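Food & Home

14 shares · 2 comments

The Quiet Return of the Bread Board

In the house where I grew up, the bread board had its own nail by the stove. It was never washed with soap. My grandmother wiped it with a damp cloth, stood it on its side and left it until evening. When she moved to a smaller flat, she gave away the table and kept the board.

For many years such boards were hard to sell. Plastic was cheap and light, and people believed it was cleaner. In Hevville, a town that once had 18 workshops making kitchen goods from wood, only 2 are still open. One of them, Borbély, has again more orders than it can finish before winter.

The workshop sells one large model, the Gornitz, for 55 dollars. It makes about 500 of them in a year. The wood must rest a long time indoors before it is cut, and this waiting is what customers find most difficult to understand. They write in June and want the board for a birthday in the same month.

We use cookies to improve your visit. Accept | Settings

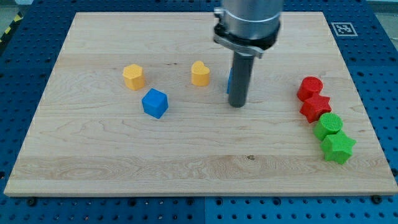 HEVVILLE, 14 August 2026

Pale wood shows every stain, and also every small knot and dark mark that was in the tree. Some buyers send back a board for such a mark. Others ask for one with more of them.

Care is simple. Wash it by hand, dry it standing, and rub in a little food-safe oil when the surface feels rough. Onions should have their own side. My grandmother cut a small notch in the edge so she would know which side it was, and I have done the same with mine.

Get our Sunday-table letter by email. Sign up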